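Gamby Robotics Club: Questions We Get A Lot

Last touched in May. Email Maxine Grimshaw if something is wrong or missing.

Who can join?
Any student at Rutherford, any grade. No coding needed on day one. Some people only ever do hardware, fine by us.

When and where?
Robot room, 3:30 to 5:30 after school. Door locks at 6, so pack up before then. Please.

What does it cost?
$50 for the year. Covers your shirt and the bus to Ullville. Can't swing it? Talk to Maxine, it stays private.

What is the team working on right now?
Clothes pile task. Arm reaches into a heap on the floor, gets hold of one garment, lifts it clear. Sounds easy. Isn't. Most of our hours go here.
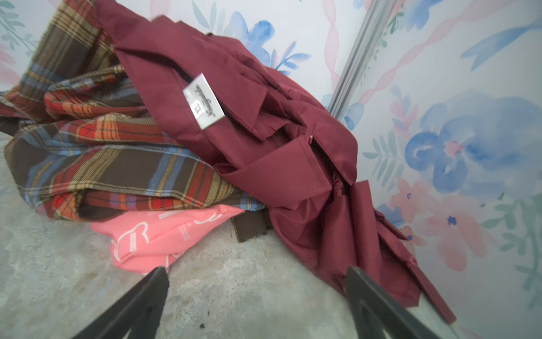
Wrist view, burgundy and plaid in the pile.

Why clothes? Why not blocks?
Blocks keep their shape. Clothes don't, every drop makes a new pile. Also it's the Ullville challenge this year so we didn't really get a vote.

Do I have to know how to drive the arm?
No. Two short training sessions with a senior member, then you go on the driver list. Slow speed only untill you're signed off.

How many runs do you have so far?
540 recorded, 235 of those labeled. Labeling is where we need people most!! Laptop and headphones, that's the whole kit.

What counts as a good grasp?
One item in the fingers, nothing else dragged along. If two come up together mark it "double" and move on. Don't delete it, we train on the bad ones too.

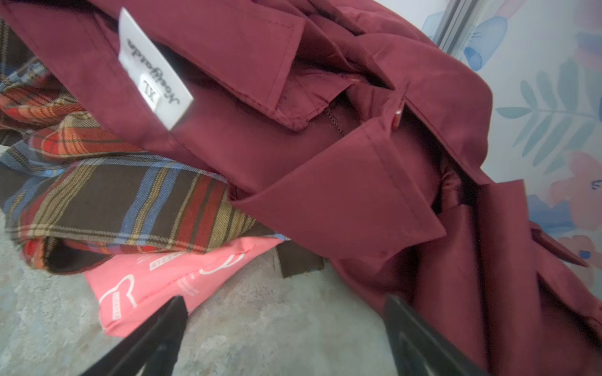 Same goes for near misses. Mark "miss", add a word or two in the notes (slipped, too shallow, grabbed the floor), next run. If you can't tell which garment the fingers were going for, put "unclear". Don't guess.

Can I bring old clothes?
Yes. Clean, adult sizes, no sharp pins. Straps, collars and linings are great, they make the pile harder. Patterns good too. You wont get them back.

What software do we use?
Python for nearly everything, plus Sovik for labeling. Accounts are handed out your first week. Lost your password, ask a senior, not the school help desk, they can't see it.

Is there homework?
No. Before Ullville we add extra afternoons, optional but drivers should be there.

Can parents come watch?
At the competition, yes. In the robot room, check with Maxine first. Stay behind the yellow tape when the arm is on.

How do I sign up?
Form is outside the robot room. Fill it in, get a parent signature, hand it to Maxine.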